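**Bin-picking kit trial: December update for Xuelian**

Hi Xuelian,

You asked for something short before the budget meeting, so I'll try (you know me). The Jultden picking kit has been bolted up and working since the start of the month, and I like it a lot more than I thought I would when we signed for it.

Setup first. The Jultden people promised an afternoon and it took us two days, mostly because their calibration guide skips a step between mounting the gripper and teaching the bin corners. Boyang Dong figured it out and wrote us a one-page version, which I've sent back to them. They were nice about it!

The software is where your money went, and it shows. You give it the bin corners, tell it how deep to reach, press go, and it picks its own grasp points. No object models, no training session. We set a target of 2000 picks for this phase and we've hit it. In the last block of 100 it got 98, which is better than the Tamton kit ever managed on our bench, and that was with our hard set: soft toys, a brush with bristles on both sides, plastic cups and bowls, all mixed together.
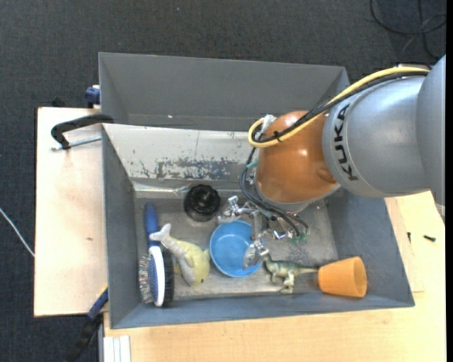 *Hard set in the gray bin, with the gripper over the blue bowl and the toy dinosaur.*

Bowls are still my favorite test. The kit likes to take them by the rim, and when something is lying right up against the side it sometimes can't decide which one it wants and just hovers. Boyang has a video of it dithering for a good twenty seconds. Jultden says the next release has a timeout for that, and I've asked for a date in writing.

Things I'm less happy about: the cable routing is fiddly and we redo it more than I'd like, and the fingertip pads cost too much for what they are. Zou quoted us a cheaper pad, so I'd like to try a set of those in the next phase if the warranty allows it. Still waiting to hear.

On spending, we're inside the plan. The only extra I'm asking for is $2000 to cover the spare gripper and the Zou pads. After that we move to the Titov parts, which are small and shiny, and I expect the numbers to drop for a while.

Could you let me know about the extra before the break? Boyang wants to get the order in.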